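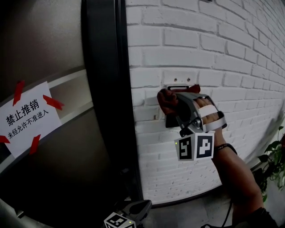 White brick, small metal bracket, very stern door. Today's corner of the building.

Right, hallway update, as promised to the three of you who asked. I've been let loose on the entrance at Grarnden and I have Opinions about painted brick.

First up, the bracket. Thin grey metal plate with a slot near the top, and it's been on my list since May. Two little screw holes, or anchor points, in the wall just above it! So did something else live up there once? Fadwa El Fassi reckons an old bell. I reckon somebody measured wrong and had another go.

Either way they're getting filled. Dab of filler, leave it overnight, light sand, touch of white. I did the same by the stairs and you can't find the spot now (I've looked).

Painted brick is lovely until you have to match the white, mind. I've got 2 tins from Riedl and they're both called "white" and they are NOT the same white.

Also there's a small dark mark to the left of the bracket. Stain? Old nail? Going at it with a damp cloth before I get the brush out.

The sign on the door says no sales, and no entry without permission. Red tape on all four corners. I'm very fond of it and it's staying, but it's on a tilt and that's going to bother me every single morning.

Vinzenz Hollenstein has asked if I can do the sign in a proper holder. Maybe! Wall first though. Kettle on, back after lunch with the filler.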